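Painting over old dark green boards in a back hallway: prime first or strip?

Posted in Paint and Finishes by Marleny Yupanqui

Hello everyone, and thank you in advance for your patience, because I tend to go on. We moved into my late aunt's house in January and I have been working my way through it room by room, mostly in the evenings after my shift. The kitchen went fine. The bathroom went less fine, but we can bathe in it. Now I have reached the back hallway, and I'm stuck.

The hallway has board paneling up to shoulder height, painted a very dark green sometime before I was born. I have always found it gloomy, and so did my aunt, who complained about it at every holiday dinner and never touched it. I would like it to be a soft cream. The old paint is sound in most places but it is slick, almost like a tabletop, and when I tried a sample of cream straight over it the sample scratched off with my thumbnail two days later. The man at Farnetti (our hardware store) told me to strip it to bare wood. My sister says to sand it lightly and use a good primer. There are 62 boards, which I know because I had to work out how much caulk to buy, and the thought of stripping every one of them makes me want to move again.

So, strip or prime? And is cream going to take five coats whatever I do? I would also love to hear from anybody who left the green alone and learned to like it.

Adjoa Amegashie

Welcome, Marleny, and I'm sorry about your aunt. I did a stairwell very much like yours when my children were small, so let me tell you how it went, including the part I did wrong.

Before anything else, please test for lead. If the paint is as old as you say, there is a fair chance of it, and you don't want to be sanding in a narrow hallway until you know. If the test comes back positive, leave the dust-making to a certified contractor, or at least call your local health department before you go any further.

If it comes back clean, your sister is right. Stripping is for paint that is failing. Yours is holding on, and your sample came off because it had nothing to grip. Wash the boards well with a degreaser, rinse them twice, and let them dry overnight. I skipped the second rinse and had little fisheyes all down one side of the stairs, which I looked at every day for nine years. Then scuff with 100 grit where there are drips and something finer everywhere else, wipe down, and brush on one coat of bonding primer. Ask the store to tint it toward your cream. After that, two coats of paint should do it, possibly three in the grooves.

As for leaving it green, I wouldn't dismiss the idea. Dark green can sit very well with pale walls.
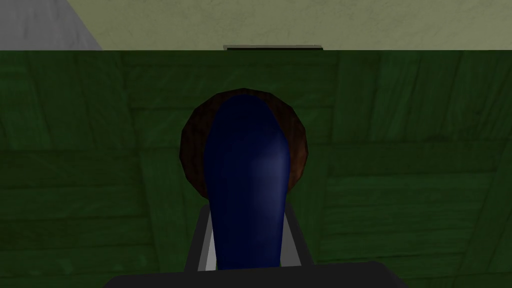
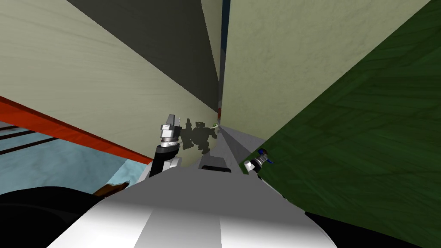 My own stairwell had one window at the top and none at the bottom, and I painted it on gray days, so every color I chose looked one way upstairs and another way down. What helped was taping up big sample cards and leaving them for a week before deciding. I'd do the same with you, but I would put a card of the old green in the mix too, beside a wall color with a bit of yellow in it, like the pale yellow-green behind the boards in the first picture. The green is every bit as muted there, and I like the two together very much. A cream is easier to live with, though, if the wall has to go with a floor you aren't changing. Try both before you buy gallons of anything.

Do write back and tell us how the lead test goes!

Ilango Arumugam

Just prime it. Shellac primer, open the windows, wear a proper respirator. I did my mudroom in a weekend and it has held up to two dogs.

Lizeth Muñoz

I agree with nearly all of what Adjoa wrote, and I'd add two things from having painted a lot of paneling for other people.

The first is the caulk. Please don't fill the grooves between the boards. Wood moves with the seasons, and caulk in a groove will pull away on one side by winter and leave a hairline you will see from the front door. Caulk the top rail and the baseboard and leave the boards themselves alone. If you already bought enough for all of them, most stores will take back unopened tubes.

The second is to give it time. Bonding primer feels dry in an hour or two, but it keeps getting harder for days after that. Do your thumbnail test again after a full week, in a spot behind the door. I've seen people give up on a perfectly good primer on day two.

Marleny Yupanqui

Thank you all so much. I picked up a test kit on Thursday and I'm taking most of the caulk back. My sister is being unbearable about this.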